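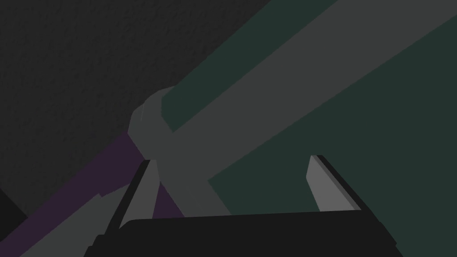

Looking after the gripper on a small bench arm

Last updated: 2023-11-07

These tips are for the Prurnari arm with the two-finger gripper, which is what we run on the bench in the Lisholm workshop. Most of them will suit any small arm with parallel fingers. Set aside an hour for the full job, or ten minutes for the weekly wipe.

Before you touch anything

Park the arm, open the fingers all the way and switch off at the wall. The stop button holds the motors but leaves power in the wrist, so don't rely on it. Give it a minute before you undo any screws. If the arm sags when the power goes, support it with a block of wood under the forearm next time.

Weekly wipe

Use a dry cloth on the housing and a slightly damp one on the inner faces of the fingers. Plain water with a drop of dish soap is fine. Keep methylated spirits away from rubber pads, as it makes them go hard and shiny. Dust collects where the fingers meet the palm, and an old toothbrush gets it out. Don't blow it out with the compressor. That pushes grit into the slide and you'll hear it for weeks.

Checking the fingers

Hold each finger near the tip and rock it gently. A little give is normal. If one moves more than the other, the mounting screws have probably worked loose. Take them out one at a time, clean off the old thread lock, put on a small dab of the medium grade and nip them up by hand. Colour doesn't tell you much between makers, so read the bottle.

Next, close the fingers slowly on a strip of white paper and try to pull it out. It should drag evenly along the full width. If it slips on one side, the fingers are out of line - loosen both, close them on a flat piece of steel, then tighten while they're closed.

Greasing the slide

We do this every 300 hours, going by the counter on the control screen. Wipe off the old grease first. A smear the size of a grain of rice on each rail is plenty. Run the fingers open and shut a few dozen times and wipe away whatever squeezes out. We use the light Grimshaw grease, but any plastic-safe one will do.

Resetting the open position

After the fingers have been off, the controller needs to be told where fully open is. On ours you go to Tools, then Gripper, then Home, and keep your hands clear while it travels. Write down the number it gives you. Ours read 592 when Killian Millet set it up in May, and we start looking for dirt or a bent finger once it has drifted by more than 2.

Trying it in the simulator first

If you've fitted longer fingers, change them in the simulated model too before you run an old program. Step through at slow speed and watch the fingers as they pass anything fixed, with the gripper open as well as closed. Open fingers take up a lot more room, and that's how we bent a set on the Kalach job.

Spares to keep in the drawer

One pair of fingers, a packet of mounting screws, two pairs of pads and the right hex key, taped to the lid so it stays there. Label the fingers left and right with a paint pen on the back.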